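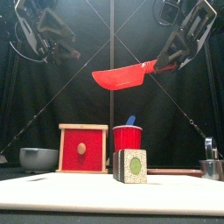
Bench notebook, April, reel 2 of "Nalludness"

Filed under: Film Transfer / Bench Notes
2 comments

Started 9:40. Print is 16 mm, optical track, on a Cadell core. Measured 1,990 ft on the footage counter, with head and tail leader included. Edge shrinkage within tolerance at both ends, so the standard sprocket stayed on.

Repaired 7 splices. All were old cement joins, two of them lifting at the perforation side. Recut those and taped them. No picture lost, but the join before the hotel lobby shot now sits slightly high in the gate and may need manual stabilizing.

Ran the first pass on the Jovach. Color drifts toward magenta from the train sequence on. The Grajales print of the same reel doesn't show it, so treat it as dye fade and leave the lamp balance alone.
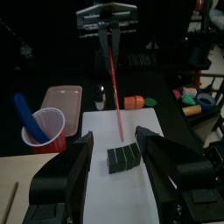 Green block on white paper, between the gripper fingers.

Sync check: picture and track agree at the head. By the con man's second phone call the sound leads by a frame or two. Suspect missing picture at the reel's middle splice. Compared against Grajales and found 252 frames absent, all from the card game, with the track bridged over the gap by a later edit.

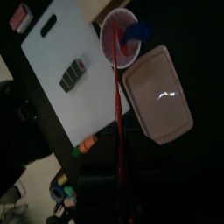

Those frames can come from the Grajales scan if the grain matches. Test at full resolution before grading. Don't conform the track until the insert is approved.

Still open: dirt pass on the tail, new can label, density readings for the night exteriors. Gate cleaned and lamp off at 5:15.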